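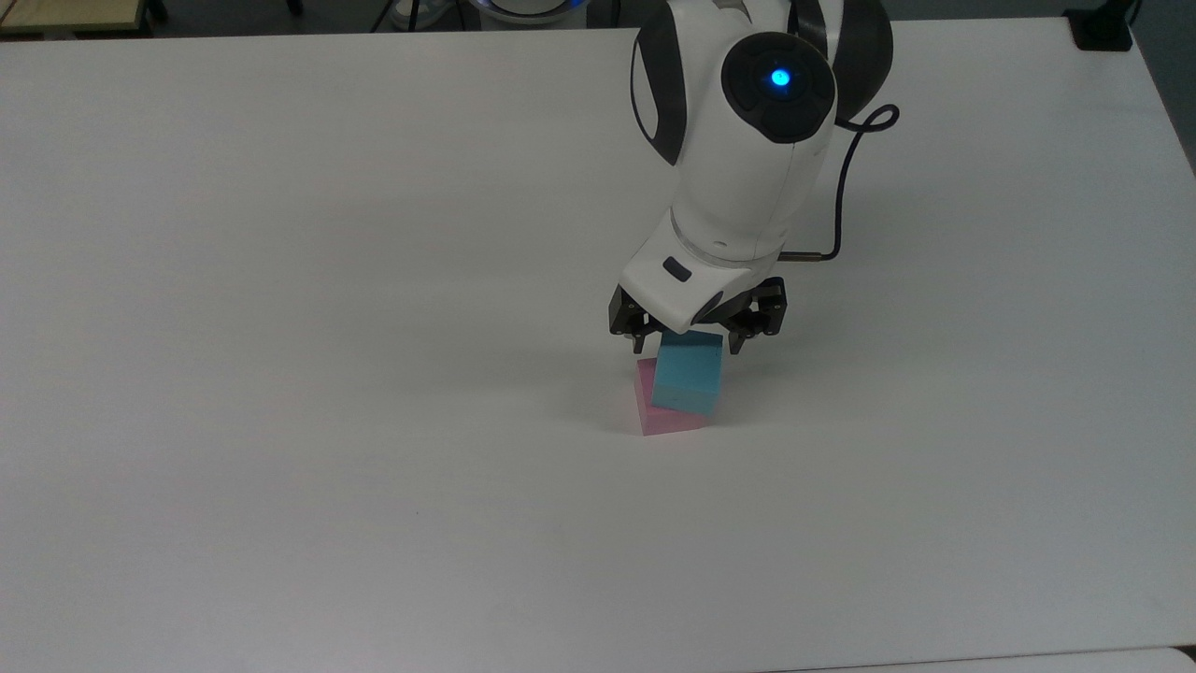
Figure 2. Stacking check at the table station: cyan foam cube held in the gripper over the pink foam cube.

Section 4. Bringing the Table Station into Daily Work

4.1 Purpose of this section

This section is for shift leads and station attendants at the Ilgate packing hall. It describes how a table station is made ready at the beginning of a shift, how work is divided between the arm and the attendant, and how duties change for employees who previously packed by hand at the same position. Mechanical installation and power connection are covered in Section 3 and must be complete before any step below is carried out.

The stacking check uses soft foam cubes in place of customer goods. A cube that is gripped badly or released too early does no damage to the table or the fingers, and the attendant can repeat the check as often as needed.

4.2 Before the shift

1. Read the handover sheet left by the previous attendant. If a fault is marked as open, do not start the station. Call the shift lead.

2. Clear the tabletop in the working area. Tools, gloves, tape rolls and drinks are to be kept on the side cart.

3. Wipe the tabletop with a dry cloth. Do not use spray cleaner while the arm is powered.

4. Look over both gripper fingers. Check that the screws are seated and that no tape or film is caught in the joints.

5. Follow the arm cable by eye along its full length. The cable may curl away from the arm at the joint, but it must not be pinched or pulled tight.

6. Sign on at the Loltach panel with your own badge. Shared badges are not permitted, as the station log is also used for training records.

CAUTION: Keep hands, hair and loose sleeves away from the table while the arm is enabled. The arm may begin to move without a sound.

4.3 Running the stacking check

The check is run once at the start of each shift and again after any stop longer than 10 minutes.

1. Place the pink cube in the middle of the table, flat on its base.

2. Place the cyan cube to the right of it, leaving one hand's width between the two.

3. Step back behind the floor line and select Stacking Check on the panel.

4. Watch the arm pick up the cyan cube and carry it over the pink cube. A slight tilt of the held cube during the approach is acceptable.

5. Wait until the fingers have opened and the arm has returned to its rest position. Do not judge the stack before this point.

6. Inspect the result. The upper cube must stand without support. A small offset to either side is allowed, provided that at least half of the upper cube rests on the lower one.

7. Enter Pass or Repeat on the panel. After 2 repeats in a row, stop the station and report it to the shift lead.

NOTE: Use only the cubes supplied in the Phuthong check kit. Cubes that have been dented or cut must be replaced, even if the check still passes with them.

4.4 Division of work

Under the Ondden work plan, the arm carries out the repeated lifting and stacking of light items. The attendant remains responsible for everything that calls for judgment: mixed orders, damaged cartons, unusual shapes, and the decision to stop.

Each station is set to a limit of 174 items per hour. This limit belongs to the station and may not be used to measure the attendant. Where the station runs below the limit, the cause is to be entered in the log in plain words – "waiting for cartons," for example – and no further explanation is required of the employee.

An attendant may look after one station during the first 70 hours of duty. A second station may be added after that with the agreement of both the attendant and the shift lead. The agreement can be withdrawn by either of them at the end of any shift.

4.5 What changes for employees

Employees moving from hand packing to station duty should expect the following.

Less lifting, more watching. Station duty involves long periods of attention with little movement. Attendants rotate to another position every two hours, and the rotation may not be skipped to finish an order.

New entries in the record. Stops, repeats and cube replacements are logged under the attendant's badge. A stop made in good faith is never treated as an error.

Pay grade. Employees keep their present grade on transfer. Attendants who complete the full training are reviewed for the next grade in the usual way.

Return to hand packing. Any employee may ask to go back to hand packing within the training period. The request is made to Songül Öztürkmen in the staff office and does not need to state a reason.

4.6 Stopping the station

1. Press the stop button on the panel stand. Any attendant or passing employee may do this.

2. Wait for the arm to come to rest. If an item is still held, do not pull it from the fingers.

3. Select Release on the panel and let the item drop onto the table or into a tray.

4. Write the time and what you saw on the handover sheet.

5. Restart only after the stacking check has been passed.

CAUTION: Never reach under a held item, including a foam cube.

4.7 Contacts

Station faults and spare parts: Esben Dalsgaard, Maintenance
Training and sign-off: Buppha Kamolrat, Floor Training
Work plan and rotation: Tshepo Venter, Shift Planning

Section revised 18 November 2025. Earlier printed copies at the stations are to be removed.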